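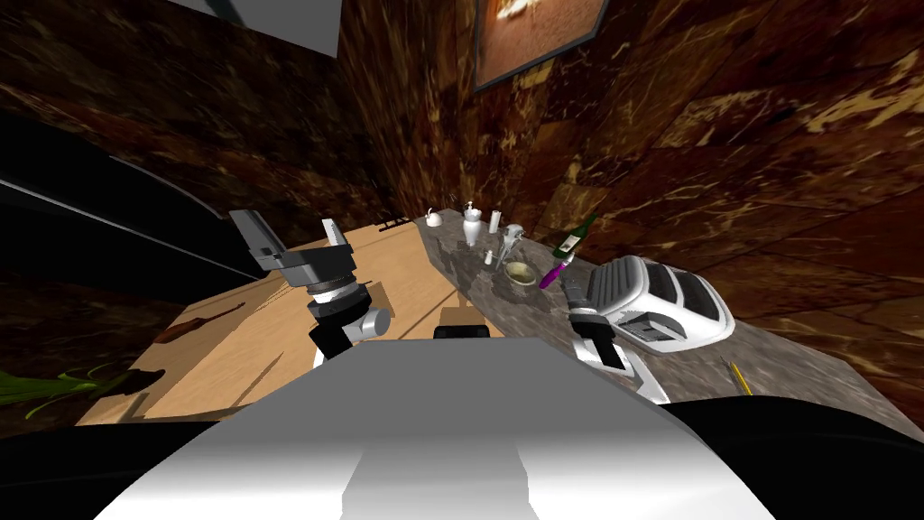

Kitchen counter with toaster, two arms reaching over it

Moth trap notes from Talavera Lane, 26 August 2025. Ran the Wekitz box by the back fence until 2 a.m. Warm, no wind.

Best find was a white underwing. Gray forewings, black hindwings with a white band. It sat on the egg carton for 10 minutes with the hindwings covered, then flashed them when I moved the lid. 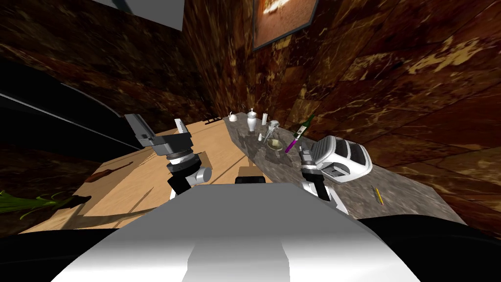
Nature & Insects

Easy to mix up with other dark underwings when the wings are shut. I wait for the hindwing before I write anything down.

The caterpillars feed on poplar and willow. There are 8 old willows along Stollar Creek, roughly four of them still in decent shape.

Trap goes out again when the rain clears. I'll post the full list then.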